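Pale grey, the lot of it. That was the brief at Prerell – no pattern, no shine, nothing to dust around. Amra Mladenović spent 18 weeks on one surface and reckons the colour was the hard part.

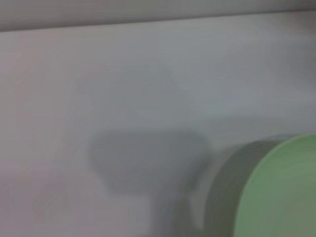
Matte shows every mood of the day, she says. Pinkish one minute, then blue. She went thru 217 greys before February. Binned most. Kept a drawer of the rest, lables gone.
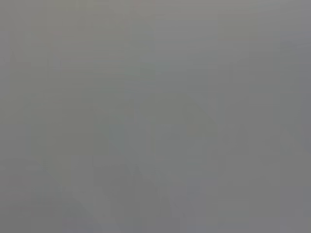 Ruairí Gilmartin would have stopped at two, and told her so – grey is grey, mate, pick one and put the kettle on. She went back to the drawer.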